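Plinda Repair Room: Frequently Asked Questions

What is the Plinda Repair Room?

A shared workshop on the ground floor of the old Sowah building. You bring in a household item that has stopped working, and you fix it at a bench with help from one of our bench leads. We open at 10 a.m. and the last repair starts at 3:30 p.m.

Do I need to book?

Yes, for a bench. You can drop in to ask a question or borrow a hand tool, but benches are assigned by booking only. Bookings open 7 days ahead on this site. If you can't come, please cancel online so the slot goes back on the list.

What does it cost?

Bench time is free for members. Non-members pay $7 per visit. Parts are extra, and you will be told the price before anything is ordered. Annual membership is $41 and covers everyone at one address.

What can I bring?

Lamps, toasters, fans, radios, clocks, small furniture, bikes, clothing and bags. You need to be able to carry it in yourself. There is no freight entrance.

What can't I bring?

Microwaves, gas appliances, anything with a swollen battery, and anything that has been in a flood. We also don't take car parts. For microwaves, try the Cosard recycling depot – they accept them all year.

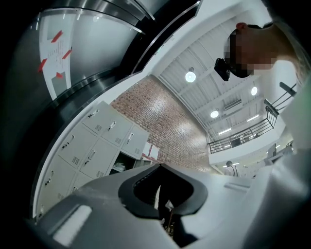

Lockers and brick wall at Plinda.

Will you fix it for me while I wait elsewhere?

No. You stay with your item for the whole visit. Most people do at least part of the work themselves, and the bench lead steps in where it is needed.

What if it can't be fixed?

You can take it home or leave it in the parts bin. Leaving it is free for small items. We will tell you if we think a paid repair shop could do better.

Do you guarantee repairs?

No. Mains-powered items get a safety test before they leave the building. If yours fails the test, we will ask you to leave the plug with us. If the same fault comes back, book again and the second visit is free.

Can children come?

Yes, with an adult at the same bench. The soldering station is for ages 12 and up.

Can I borrow tools to take home?

Members can borrow from the Botell tool library, which is in the same building but has its own desk. It holds 2,000 items. Loans are for 7 days, and late returns are charged to your membership account.

Is there parking?

Street parking only, with a two-hour limit. The bike rack is by the side door.

When are you closed?

Public holidays and the whole of October, when the benches are refitted. Tool loans can still be returned through the Botell desk during that month.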